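Filton Science Center
Minutes of the Laboratory Users' Meeting
Held 20 May 2024, Preparation Room 2
Chair: Jaruwan Kaewsai
Present: representatives of the Ratanaporn and Ivusley teaching groups; laboratory services
Apologies: the purchasing office

1. Minutes of the previous meeting

The minutes were approved with one correction. The order for wire gauzes was placed with Kultulov in May and had been recorded under the wrong supplier.

2. Layout of the demonstration table

The meeting reviewed the arrangement of the brown table for the heating demonstration. The tripod and gauze stand at the near side, with the wooden stick beside them, and the test tube rack and desk lamp are kept toward the far side. The Ivusley group asked that the middle of the table be reserved for the folded green cloth and whatever glassware is in use. Agreed.

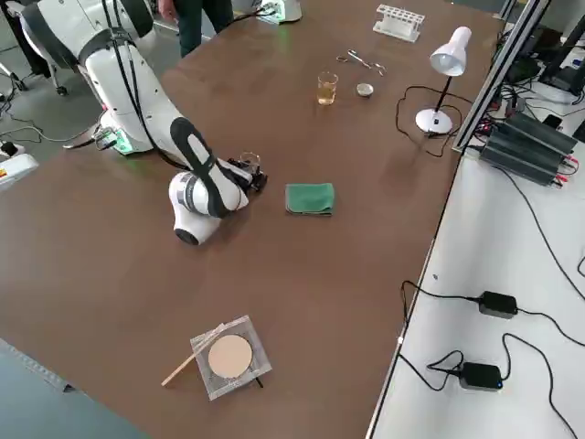
3. Glassware and small items

Laboratory services reported that the 100 mL beakers are in good supply. The larger size is short, and the Ratanaporn group has been borrowing from the store without signing the book. The Chair reminded all groups that the book applies to short loans as well.

It was noted that the beaker of pale yellow liquid is set out at the far side of the table beside a small round dish. The Ratanaporn group asked that any beaker containing liquid carry a label before a class enters the room. There was some discussion of whether tape or a printed label should be used — tape was preferred.

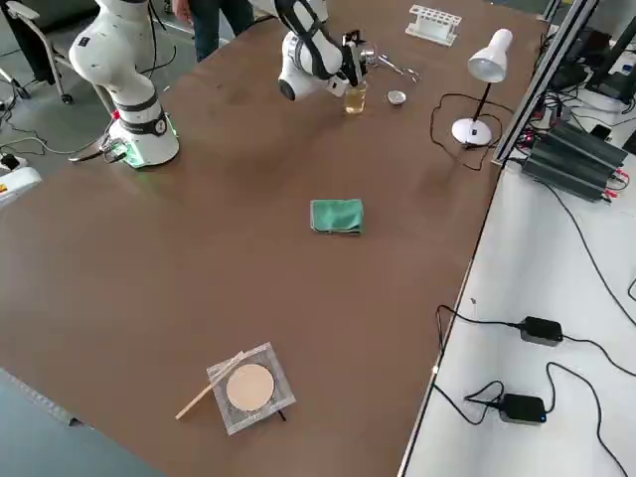 The Chair asked that the same rule cover stock bottles and wash bottles. Laboratory services will supply tape and markers to both groups and will replace them at the start of each term. An order for 200 wooden splints was approved at the same time.

4. Desk lamp and power cord

Members discussed the cord of the white desk lamp, which lies in loops on the tabletop to the left of the base. The Ivusley group considered it too close to the working area. It was agreed that the cord should be gathered and tied before each session, and that the lamp should remain on the right-hand side.
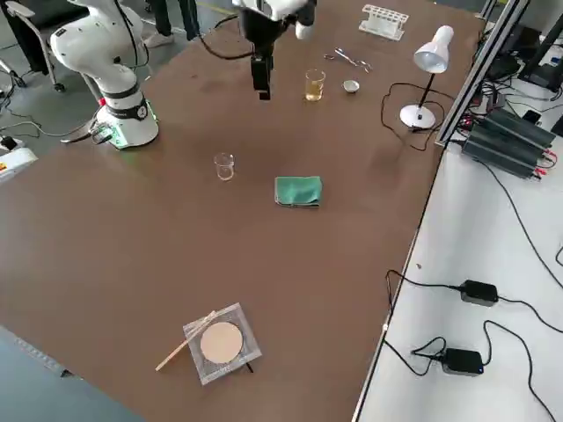 5. Clearing the table

Groups are to allow 15 minutes at the end of a session for clearing. Gauzes go back on the lower shelf once cool. Cloths are to be placed in the laundry bin and not refolded for the next class.

6. Actions

Laboratory services: tape, markers and splints.
Ratanaporn group: bring the loan book up to date.
Chair: write to Kultulov regarding the delivery of gauzes.

7. Other business

None. The date of the next meeting will be circulated by the Chair.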